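FOR IMMEDIATE RELEASE

Wengate opens its equipment planning workbook to small laundries, care homes and rental hosts

ITAVSTEAD – I write most of our press releases in the third person, and most of them sit unread in somebody's inbox, so this time I'm going to tell you the news the way I'd tell it across a counter. Starting in May, Wengate is giving away the planning workbook we use with our own paying clients when they're thinking about buying a robot for laundry and linen work. All of it, with the formulas unlocked (please don't break them and then call me, or do, I'm usually at my desk by 7:30).

We're a small planning office. We don't build robots and we don't sell them. People come to us when they have a back room, a pile of sheets and a number their boss has told them not to go over, and we help them work out what they'd be paying for. For years the workbook was something we opened on our side of the table and turned around to show people. Clients kept asking for a copy to take home, and we kept saying no, and I can't say we ever had a good argument for it.

What's in it

The workbook has four tabs. The first is called Room, and it's the one everyone wants to skip. It asks for the width of your doorways, where your outlets are, what the floor is made of, where the washer and dryer stand and which way their doors swing. It asks how a cable would run if the machine you pick needs one. It asks what you'd have to move. One care home we worked with spent a whole winter comparing arms and grippers before anyone took a tape measure down the hall, and the hall decided the matter in one afternoon.

The second tab is Hours. You log who handles the linen, how long they're at it, and what they're doing in that time. Loading a washer is a different job from folding, and folding a fitted sheet is a different job from folding a towel (ask anyone!). We make people log these separately, and there's usually some grumbling. By the second week they've found something they didn't know about their own day.

The third tab is Money, and I'll come back to it.

The fourth is Exit. That's where you write down what would make you send the thing back. You fill it in before the demo, while you're still calm.

Where the numbers come from

The workbook was built on 188 site visits, and the default values in the Money tab come from the notes we took on them. Over that time we logged 1198 separate cost lines, everything from delivery insurance to replacement finger pads to the electrician who had to come twice. We went through every line again this past winter and threw out the ones that had gone stale. I did a good share of that myself, with a cold, and I'd like it known.

The workbook is in plain spreadsheet format. It doesn't phone home. There's a version with metric units and one with feet and inches, and you can switch the currency at the top of the Money tab.

Seeing the work before you price it

The other half of the news is our open room in Itavstead. Starting the same month, anyone who has filled in the Room and Hours tabs can book a morning visit free of charge and talk through their plan with us while they look at equipment in a space closer in size to their own than a trade show floor. Fabric is hard for machines. It slumps and bunches and never lies the same way twice, and a buyer who has watched an arm go after a piece of cloth asks much better questions about price afterward.

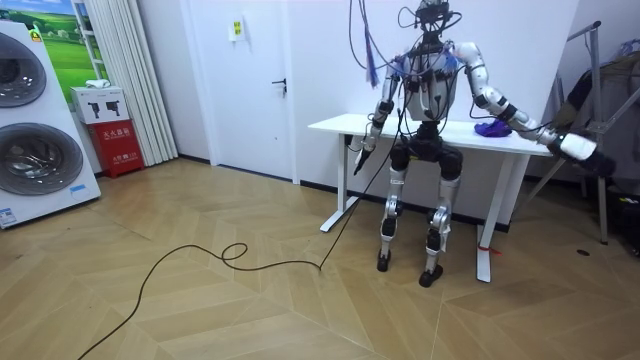 Rocha told us the floor space had been the last thing on the list when they drew up their budget, and that they'd do it the other way around now. They had priced the robot, the service plan and the training days, and had put down nothing at all for the room. By their account the electrical work and the cable routing came to more than the first year of service, and they'd have been happier hearing that from a spreadsheet than from a contractor. They also said, a little pointedly, that we could have given the workbook away sooner. Fair enough!

I asked if I could put that in the release and was told to go ahead, so there it is.

Now, about the Money tab

The Money tab doesn't tell you whether to buy. People get cross about this. It gives you three totals side by side: buy outright, lease, and do nothing for another year. The third one matters a great deal to me – plenty of folks arrive thinking that waiting costs them nothing, and plenty of others arrive thinking that waiting will ruin them, and both groups tend to be surprised when they see it worked out in their own figures.

Under each total you'll find the lines that feed it. Purchase or lease payment. Delivery and setup. Room changes. Power. Spare parts. Software fees, with a separate box for what those fees do in the second and third years (read your contract, they do move). Staff time for supervision, which most quotes leave out completely. Somebody has to be nearby, and that somebody is on your payroll. We ask you to enter the supervision hours for the first three months and then again for the rest of the year, and we ask you to be gloomy about it.

There's also a line called Downtime Plan. You put in what you'd do on a morning when the machine isn't working and the towels still have to go out. If your answer is that the same people would do it by hand, then those people's hours stay in the budget, and you can't count them as savings as well. We've seen that done. We've seen it done in a very nice binder with tabs.

The workbook lets you set a pilot period before any of the full-year costs kick in. I'd urge everyone to use it. Write down which item you'll start with, say hand towels only, and what rate of finished pieces would satisfy you. Then price the pilot as its own small project with its own end.

What it won't do

It won't compare brands for you. We left brand names out on purpose and there are no referral fees hiding in there from anyone. It won't do your safety review either. There's a page of prompts to bring to whoever handles that where you are: where people would stand, what's underfoot, how the machine gets stopped and by whom, where the extinguisher is and whether you can still get to it. Those are questions to carry into a meeting, and the answers have to come from people qualified to give them.

And it won't be much use to very large plants. If you're running a tunnel washer you have your own engineers and they'll find our little spreadsheet adorable.

Who's helping

Govness is hosting the download and will be sending out the printed edition, for those who'd like to fill it in with a pencil while walking around the building. The first print run is 759 copies. Libraries and trade schools can ask for them in small bundles. I was a skeptic about printing it at all and then watched a laundry manager try to balance a laptop on a linen cart, so paper it is.

We have 310 places for morning visits between May and the end of the year, and we'll add more if they fill up. Groups are kept small. You'll want to bring your filled-in tabs, a rough sketch of your room, and whoever signs the checks, if you can pry them loose. People who come without the check signer have a lovely morning and then have to explain the whole thing from memory the next day.

Updates

We'll refresh the default values twice a year. If you use the workbook and your real costs come out different from ours, please send them along! There's a return sheet on the back of the printed edition and a matching page in the download. You can leave your business name off. We'd especially like figures from places with older buildings, where our visit notes are thinner than I'd like, and from anyone who went ahead with a lease and then ended it early. Those stories are hard to come by and they're worth a lot to the next person.

One more thing for editors: you're welcome to print the Exit tab in full, as a checklist or however it suits your page. It fits on one sheet. We only ask that you keep the first item where it is, the one that says to agree on a stopping point before the machine is delivered.

About Wengate

Wengate is an independent equipment planning office based in Itavstead. We work with small and midsize laundries, care homes, guest houses and rental hosts on budgeting, room planning and pilot design. We take no commission from equipment makers or leasing companies.

Press contact

Wengate press desk, Itavstead. Review copies of the printed workbook are available on request, and reporters are welcome at any morning visit with a day's notice. Calls are best before noon.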